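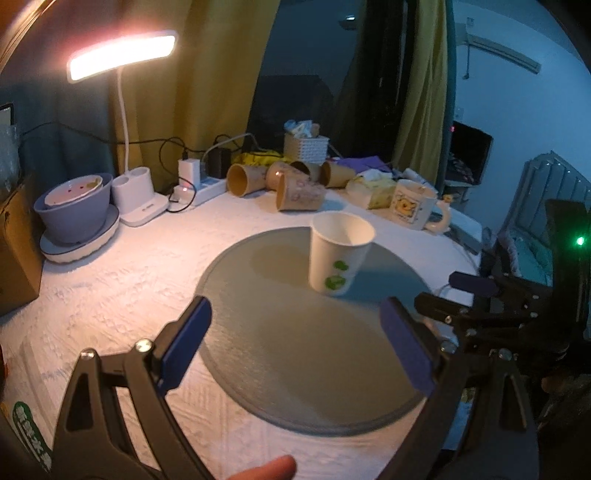
I've had the Galtovent hand grippers for two weeks now, the set of 2 that comes with the starter kit, and I keep meaning to write them up properly! I'm doing the paper cup tasks on our round table at home, which suits me because I can have tea nearby. The linkage moves very sweetly and the blue pads are kinder to thin paper than I'd feared. My one grumble is the weight, as my wrist is tired well before I'm done for the evening. The kit says up to 300 takes on a charge (I've never lasted long enough to check). White cups on a gray mat, with the desk lamp on, are easily my favorite practice so far.
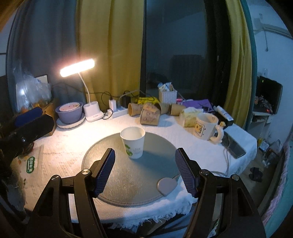

Hajar Slaoui wrote back that she'd had the same sore wrist until she started resting her elbow on the table, and that she wouldn't pay extra for the Brorkell pads. I'm going to try the elbow thing tonight, and I'll hold off ordering pads until April.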